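# Review: Ganar 2 segmentation and grasp planning package

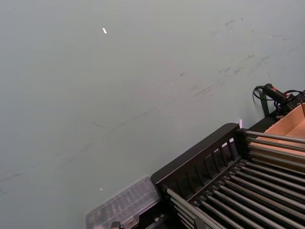 *By Siwan Skyrme | Reviewed 05/11/2022 | Tested with Arwel Price at Pristcombe*

Ganar 2 takes wrist-camera images, segments the objects in them, and returns ranked grasp candidates with a confidence score for each. Vandia sells it as a drop-in replacement for the older Barasa planner. We ran it on a bench layout with a black rack of parallel silver rods, an open cardboard box, and a clear plastic organizer on a pale grey-green tabletop.

**Installation.** The installer pulled a conflicting math library on our first attempt. Pinning the older version fixed it. The camera calibration wizard is an improvement over Barasa and saves its result in a plain text file that can be checked into a repository. Joint limits still have to be entered by hand.

**Segmentation.** The box came back as one clean region with default settings. The rods were harder. They run parallel, carry highlights along the top, and have dark gaps between them, and Ganar merged neighbors into a single mask until I lowered the merge threshold. The slatted side wall of the rack was then split into pieces. There is no per-region threshold, so one setting has to serve both.

Scuffs and streaks on the tabletop produced low-confidence regions. The minimum-height filter removed them. It also removed the near side of the organizer, where the clear wall takes on the color of the table. I ended up drawing a keep-out volume for the organizer manually.

**Planning.** Candidates on the rods were sensible: fingers across the short axis, approach from above. Where the rod ends extend over the box, the planner treated the box opening as solid and rejected valid approaches. Switching the collision model from convex hull to mesh cured this at a noticeable cost in planning time. Cables are not modeled at all — a loose cable loop is either ignored or becomes a thick block, depending on the filter.

**Logging.** Every rejected candidate gets a reason code. Our longest log held 1593 entries and the viewer scrolled through it without trouble. Codes 3 and 4 have the same description in the manual. Sohail Magsi at Vandia confirmed by email that code 4 means a wrist singularity.

**Verdict.** Worth the upgrade for opaque parts with clear separation. For transparent containers, stay with manual volumes. The license is per controller, and the offline simulator needs a second one.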